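Unit 4. Planning the budget for a two-arm cell
Instructor: Xiuying Qian

Before you ask for quotes, simulate the cell. In the Flerirura exercise we plan 3000 dollars for the small items: bins, mat, cables, spare gripper fingers. The arms are a separate budget line, please do not mix them.

Students often forget the shipping. Last term it was 464 dollars — more than the bins and the mat together.

Homework for Wednesday: make a price list with 16 lines at most, and mark what can wait until next year.

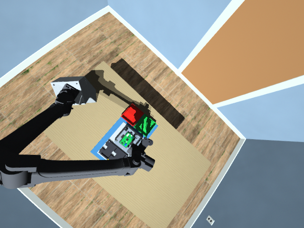

Fig. 4. Simulated cell with two arm links, red and green bins and a blue mat.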